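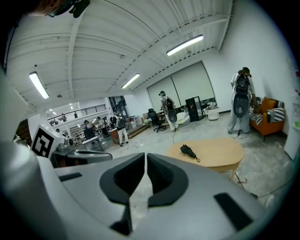

Iona Forsyth would put it differently. After last week's lecture she wrote that a machine which can pick up a cushion can tidy a sofa, and that I was asking the class to be impressed by nothing. I have kept her objection in these notes as it is the best short version of the other side.

Week 10. Can they do the chores yet?

Read before class: the Moschos handout, sections 1 and 2. Skip the appendix.

My short answer is no, or not in any house I would care to live in. The longer answer depends on what gets counted as a chore. "Put the cushion on the chair" is a motion. "Tidy the room" is a job, and it includes deciding that the cable on the floor should stay where it is and the cushion should not.

Two jaws that close on things will cover a good deal of housework, on paper. Lifting, placing, pulling a blind. They are poor at anything floppy, and a house is full of floppy things - cables, straps, covers, the leaves of a plant you would like to keep alive.

Case A: Undholm. Clearing a coffee table. The report gives 334 successes and does not say how many tries were thrown out before counting began. Ask for that number every time. If the authors can't supply it, treat the result as a story.

Case B: Feltham. Sorting parts into bins on a shop floor. Much better results, and fairly won, but the bins were bolted down and the lighting never changed. Your kitchen will not agree to this.

Case C: Skesteck. They collected 2336 demonstrations by people using hand-held grippers. Note who is doing the chore at this stage. A person's wrist and a person's eyes are doing it, and the machine gets the recording. Whether the skill survives the trip is the whole question, and the paper gives it one paragraph.

Back to Forsyth. She is right that small motions add up. I would like to see the sum done in a room nobody prepared, with the furniture moved overnight.

For next time: pick one chore you did this week and write down every decision in it. Most people stop at 16. Bring the list on paper.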